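Workshop tips: looking after a pair of hand-held grippers

These notes cover the two-finger hand-held grippers on the Falard bench, which are used mostly on books and other flat household goods. They apply to any gripper with a parallel linkage, soft fingertip pads and a single cable. Adjust the intervals to your own hours of use.

Before a session

Wipe the fingertip pads with a lint-free cloth and plain water. Alcohol works faster but hardens some rubbers, and a hardened pad slips on glossy covers long before it looks worn. Let the pads dry fully.

Open and close the gripper by hand several times with nothing in it. The motion should feel the same from end to end. A tight spot in the middle of travel usually means a linkage screw has been overtightened. A tight spot at one end is more often dirt, or a cable pulled across the joint.

Hold the closed pads up to a lamp. Light should not show between them at one corner only. If it does, loosen the pad screws, close the gripper on a piece of flat card, and retighten while it is closed.

Cables

Most faults on this bench have been cable faults. Leave a loop behind the hand large enough that the wrist can turn fully without drawing it straight. Tape the cable to the forearm if it drags over the table. Do not tie it to the gripper body within an inch of the connector, as the short length takes all of the bending.

Pull connectors by the housing. If a connector has to be reseated more than twice in a session, replace the lead and throw the old one out. Leads marked "spare, works sometimes" have a way of returning to use.

Checking the pads on books

Books are a good test load. They flex, the covers and page block slide against each other, and the grip force shows up directly in how far the boards move. Keep a few that differ in thickness and cover finish: one cloth-textured hardcover, one glossy picture book, one thin paperback.

Grip the hardcover near the spine first and lift it clear of the table. Then move the pads out toward the open edge and repeat. If the boards creep in the pads, clean again before changing anything else. Vaughn Ambrose keeps a 900 gram dictionary for the last check, and if the pads hold that they will hold anything on the shelf. 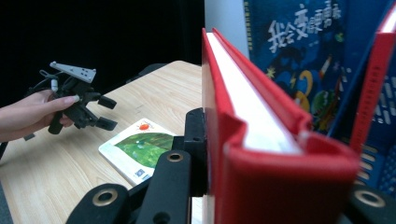
Red hardcover held upright in the near gripper; the second gripper is raised over the table with its pads open.

Thin books lying flat are harder. The lower pad has to get under the cover, and a worn pad with a rounded front edge will push the book along instead. Slide the book until a corner overhangs the table and take it there. If that works and the flat pickup does not, the pad edge is the problem. Pads can be swapped end for end once. After that, fit new ones.

For upright books, approach with the pads parallel to the covers. Coming in at an angle puts the load on one corner of the pad and peels it from its backing.

Screws and plates

Check the mounting plate screws weekly. Plastic parts relax under a tight screw, so a plate that was firm in the morning can rock by the afternoon when new. Two small drops of low-strength threadlocker are enough on metal threads. Keep threadlocker off the plastic, as some types crack it.

Snug the linkage screws until the side play goes, then back off slightly. Amedeo Parisi marks each head with a paint pen once it is set, and a turned screw shows at a glance. Redo the marks after any adjustment or they are worse than useless.

Do not oil the joints. Oil collects paper dust and ends up on the pads, and from there on the covers. If a joint squeaks, take it apart and brush it out. A dry PTFE lubricant is acceptable on metal pins if applied with a swab away from the pads.

Storage

Store grippers open. Pads left pressed together take a set, and in a warm room they can stick and tear. Coil the cable loosely beside the tool, never around it. The Trorlow cases have foam that presses on the connector when the lid is shut; cut a notch for it.

Spares to keep in the drawer: one set of pads, one lead, linkage screws, a driver that fits them. The Nillora pads run slightly thick, and the closed position needs to be set again after fitting.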